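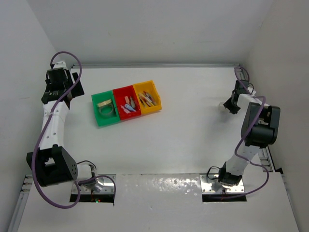 Bimanual cell, sorting task. Tape in green, small items in red, sticks in yellow.

February 5, 2025. Cell 2, Brindeck

Target for this task is 2000 episodes. We stand at 206 after cleanup. Ingvar dropped 41 from the last batch, mostly left-arm timeouts plus a few where the operator paused mid-reach. Pauses teach the policy to hover, so cut them at the source: if you stop, discard the episode and restart.

Bins: the three are connected and move as one piece. Shift and rotate them by hand every ten episodes, small angles only. Do not swap the color order yet. Jarrah wants one fixed order until the first checkpoint, then all permutations.

Sticks are the hard class. They lie diagonally in the yellow bin and a flat finger tends to pick up two. Double picks stay in the set if the operator recovers, and get the tag "regrasp". The tape roll goes on its side, not on edge.

Cables: check slack on both purple runs before homing. The loop past the right elbow is the one that pulled in June. Left wrist looked fine through full roll at half speed.

Sync: the Vlad logger still stamps the right arm one tick late. Offset corrected in the export script, raw files untouched. Anyone reading raw needs to apply it themselves.

Open:
- ask Dosthorpe for spare finger pads
- rerun the Gredwood baseline on the cleaned set
- Ingvar Kárason to review "regrasp" tags
- Jarrah Lowther to set the cutoff for episode length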